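I have a question for you. Why do some big, heavy things roll across a room when others just sit there like a sleepy dog?

The answer is casters! A caster is a little wheel fixed under a piece of furniture. The clever bit is that most casters can swivel, so they turn to face whichever way you push. Shopping carts have them – so do lots of office chairs.

Try this at home. Put a thick book on the floor and push it with one finger. Feel it drag? The book and the floor are rubbing together, and that rubbing is called friction. Now lay 14 round pencils side by side, put the book on top and push again. Much easier! (Mine shot off under the couch.)
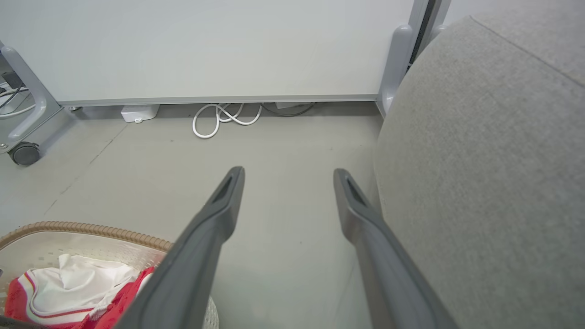
Wheels do the same job as your pencils, only they don't get left behind. Some casters have a small brake, too. You press it down with your toe and the wheel stays put – handy if you're about to write on a board and don't want to chase it across the room!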